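Riro Robotics Club > Guides > Moverik arm > Pen capping

Setting Up the Pen Capping Task

Use this layout for every practice run on the Moverik. The pen lies almost flat across the grid, tip to the left, with the cap on its side to the left of it. 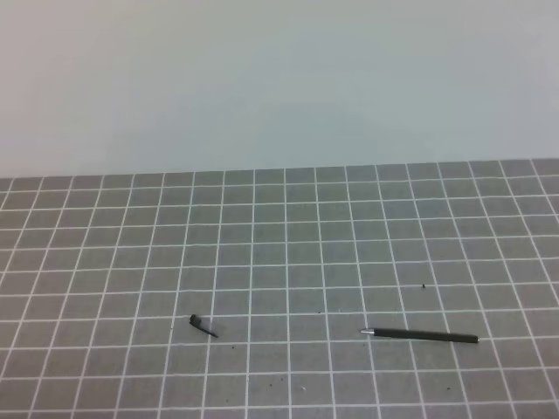
Page last changed: May, by Shemweta team

1. Wipe the gridded mat. Small specks show up in the camera view and the Zidden script can pick them up as parts.

2. Take the cap off and put both pieces down with open mat between them. Leave at least 110 mm or the fingers will bump the pen on the way to the cap.

3. Move the arm to its park position, clear of the mat.

4. Run the detect step. If the cap isn't found, turn it a little and try again — the clip confuses it at some angles.

5. Set grip force to 19 for the cap and leave the pen at the default. Approach height is 125 mm for both.

6. Do 4 runs without moving the start positions, then change the cap angle and repeat.

Write each result in the log before you reset. The lab closes at 6 on Tuesday.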